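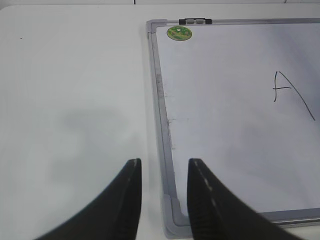
A commenter under my September post wanted to know if the Zurkon whiteboard is any good flat on a table, or if it only makes sense on a wall. Fair question! I've never hung mine, so I can only answer the first half.

I bought it for meal plans and the kids' spelling words, and flat is how it gets used in our house. It has an aluminum frame with light gray plastic caps on the corners, and the caps are my favorite part (my last board had bare metal corners and I have the scratched desk to prove it). The surface is glossy, so the marker glides and most of it wipes off with a dry cloth. Red is the stubborn one – I leave red on overnight and I'm scrubbing in the morning.

Now the gripes. The shine picks up glare if you sit facing a window, and the raised lip on the frame gets in the way of my wrist when I write close to the side. Crumbs and marker dust settle in the groove too, so I go along it with an old toothbrush every couple of weeks.

I paid 46 dollars, which felt steep next to the Dinu board at 13, but that one had ghosting after six days and went out to the garage. I'd buy the Zurkon again, maybe one size up.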